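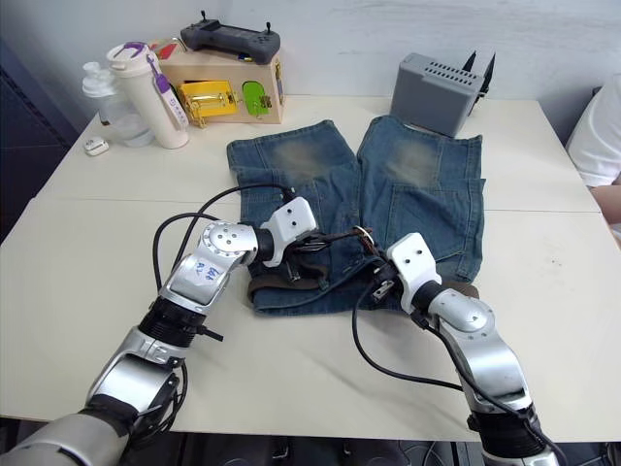
Filed under: Bench notes / Soft goods / Waistbands

9/10/18

Denim again. I said after the last lot that I was finished with denim for the year, and the denim took no notice.

The job is belts in and out of loops, with the thing laid flat on the white table, waistband to the front, legs going away to the back. I tried it the other way round first thing and spent the morning reaching over the legs to get at the only part I cared about. Waistband to the front from now on. I have written this in the Hamside book as well, which means it is now in two books and will be ignored in both.

The belt is the brown woven one with the leather tip. Woven is a good choice for most people and a poor one for me. The leather end goes through a loop politely enough, then the weave comes along behind it, catches on the stitching and takes the loop with it. You pull, the waistband pulls, the whole garment shuffles an inch towards you and you have threaded nothing. The cure is dull: flatten the waistband, hold it to one side of the loop, get hold of the tip close to the loop and draw it through in short goes.
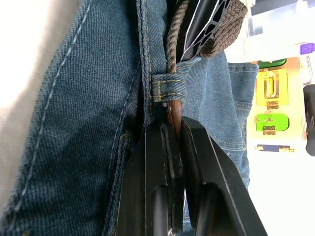

Short goes, I should add, of 20 mm or so less than you would like. Anything longer and the belt twists behind the loop, where you can't see it, and you find out two loops later.

Belt loops themselves are better made than I gave them credit for. The bar tacks hold up to a lot of tugging. The one that did go last November was on the Genen pair, and I maintain it was half off when it arrived. See page 262 of the old book, where I maintained it at some length.

Tally for the session was 27 threadings. Two went wrong in ways worth writing down:

- Missed a loop entirely and carried on to the next. Looked perfect from where I stood.
- Went through the loop and also under the edge of the waistband. Looked terrible from everywhere, came undone in a moment.

The first kind worries me more.

Slack is the other nuisance. Once the strap is out past the side it wants to curl, and it will pick up anything near it on the table. Let it lie in a loose loop to the right and leave it alone. Straightening it is very satisfying and does no good at all.

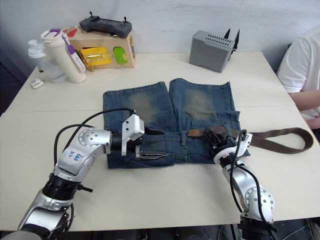
Still to do

Drirkus want the same again with a stiffer belt. Fine, but a stiff one won't lie flat, so the waistband will need holding down harder on the left.

Zeman sheet says 100 threadings before we write anything up. The sheet was plainly drafted by someone sitting down.

Try closing the fly before starting. I keep meaning to. An open one gapes as soon as you pull and the first loop wanders off.

Lint on everything, blue. Wipe table.

Recent in Bench notes
Socks, pairing of, and why we stopped
Zeman sheet: second reading
Hooded tops and the drawstring problem
Folding towels on a short table
Genen pair, loop repair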